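# 夹爪

Livora的实验室在楼的背阴面，我到的时候灯已经全开了。门口的登记本上一个人写着2022年3月2日，字很大，占了两格，我在下面接着签。

报修单上只有一行：夜里掉杯子。

机器是Unen装的，我接手维护以后改过一次程序，换过一次线。它的活儿不复杂，把杯子和管子从一个位置拿到另一个位置，立着放下。白天有人看着，晚上没人，早上来的人看结果。以前从来没掉过。

值班的女人把我领到桌边。她比我年长，头发用一支铅笔别着。

“你看，又是这儿。”她指着桌面上一块擦过的地方。

“几点掉的？”

“日志上写的半夜。早上我来，粉的流了一片。”

“撞到东西没有？”

“没撞。就是松了。”

我问她最近动过什么。她说没有。我又问了一遍，她想了想，说去年十一月换过指头上的垫子，旧的那副裂了，仓库里有Kumsa的，尺寸一样，就换上了。换的人已经调走了。

我让她把急停按下去，把工具包放在椅子上，先不拆，用手去推那两根指头。左边的有一点晃，右边的没有。晃得很小，要把指尖顶在指甲盖上才觉得出来。我把螺丝一颗一颗摸过去，靠里面那颗能再拧半圈。

“就这颗？”她问。

“还不知道。”

我把两根指头都拆了下来，摆在一张干净的纸上。垫子的表面粗，摸上去有点像泡沫。右边那片磨得厉害，靠下的地方发亮，左边的几乎还是新的。一副夹爪两边磨得不一样，多半是中心偏了，一边先碰到杯子，把杯子推过去，另一边才跟上。推的时候杯子在桌上蹭，空杯子无所谓，里头有东西就不好说了。

她站在旁边看，过一会儿去倒了杯水，回来还在看。

“你们那边不是说可以远程弄吗？”

“远程拧不了螺丝。”

她笑了一下，把水放在离机器很远的窗台上。

我先查零点。控制器里存的全开行程是76毫米，我拿卡尺量，差得不多，可是差在一边。装垫子的人没有重做对中，两片垫子贴得一高一低，他大概把夹力往上加了加，看能夹住，就走了。夹力那一栏写着44，我记得我离开的时候设的是40。多出来的这点力气，白天看不出毛病，到了夜里，螺丝一点一点松，力气就都用在把指头往外撑上了。

我没有跟她说是谁的错。她也没问。

拆垫子花的时间最长。背胶很硬，要用塑料刮片从角上往里送，急了会在指头上留印子。第一片撕下来是整的，第二片断成了几截，剩下的胶用酒精一点点搓。她问要不要帮忙，我让她替我按着灯。她按得很稳，手腕搁在桌沿上，一句话也不说。

有一阵子屋里只有风机的声音。

新垫子是从我包里拿的，Bikel的，比Kumsa的软一点，价钱贵一截，公司不太愿意我用。我把它们按孔对齐，从下往上压，压到头再回来压一遍。然后装指头，螺丝先全部带上，不拧死，让夹爪空合一次，自己找到位置，再交叉着拧紧。最后在每颗螺丝头上点了一道漆，从螺丝跨到指头上，以后松没松，看一眼漆断没断就知道。

“这个好，”她说，“以前没有这个。”

“以前我偷懒。”

她没接话，把灯关了。

接下来是教点。中心变了，原来存的位置就都不能用，得一个一个重走。我把速度降到最低，让夹爪竖着下到杯子旁边，停住，看两边的空，左右各挪一点，再合。先碰哪边，杯子会告诉你，它会动。两边同时碰上的时候它一动不动，只是塑料轻轻响一下。

我走到第7个点的时候，她搬了把椅子坐下来。

“你一直都干这个？”

“以前装电梯。”

“那个吓人。”

“那个不用夹杯子。”

点都存好以后要试真东西。我本来打算用清水，她说不行，清水和他们的东西不一样，夜里掉的是带颜色的那种，要试就试那个。她自己去配了一点，倒在量杯里，又拿来一根带螺纹口的塑料管。夹力调回40。我把急停攥在手里，让她按开始。
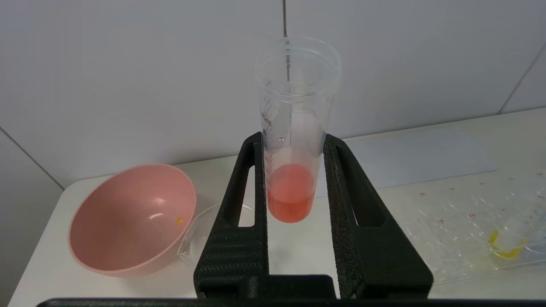
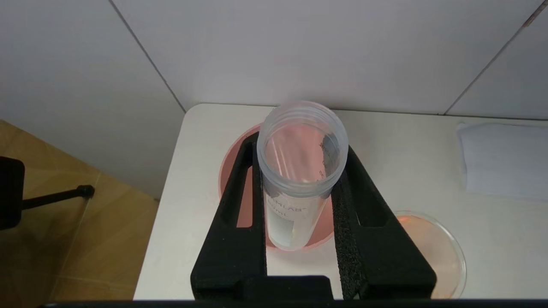
我们谁也没说话，等程序自己走完一遍，又让它走了一遍。

后来我把手松开，发现急停的边在掌心里压出了一个圈。

“行了吗？”她问。

“让它再跑一会儿。”

她去把窗台上的水端过来，已经凉了，我喝了半杯。隔壁有人推着车过去，轮子有一只是歪的，响一下，停一下。她说那辆车也坏了很久了，报修单写过两次。我说车不归我管。她说她知道。

我坐在她的椅子上写记录。换垫子一副，重做对中，重教全部取放点，夹力由44改回40，螺丝加漆标。写到原因那一栏，我停了一会儿。可以写安装不当，那样会有人去查十一月是谁换的，查到一个已经不在这个部门的人，给他打个电话，他会说仓库里就只有那副，说没人告诉过他换完要对中。他说得也没错。手册我写的，对中那一节放在最后面，标题叫“其他”。

我写了：紧固件松动，两侧垫片磨损不均；换垫后未重新对中，作业说明不完整，由我方补充。

她凑过来看，看完把笔要过去，在用户签字那里签了名，还回来的时候笔帽是盖好的。

“那个说明，你什么时候补？”

“今天晚上。”

“补完发我一份，我贴在墙上。”

“贴控制柜门里面吧，墙上他们不看。”

“控制柜他们更不开。”

我想了想，说那就两处都贴。

收工具的时候我数漏了一把小扳手，蹲下去在地板上找，没有，又去翻椅子底下。最后在那张放指头的纸下面找到了，纸上还沾着刮下来的胶，一小条一小条的，黑的。我把纸团起来装进口袋。

走之前我又去看了一眼漆标。一道都没断，当然不会断，才刚点上去。我还是每颗都看了。

她送我到门口，问夜里要是再掉，打哪个电话。我把号码写在登记本的边上，写完觉得她可能认不出那个1，又描了一遍。

“几点都能打？”

“几点都能打。”

那天晚上我在家改手册，把对中那一节挪到换垫子的下面，紧挨着，重新起了标题。螺丝的顺序以前只有一句话，我画了个图，画得不好，擦了又画。改完已经很晚了，手机放在桌上，屏幕朝上。我去洗了脸，回来看了看，没有电话。

我把文件发给她，关了灯，手机拿进了卧室。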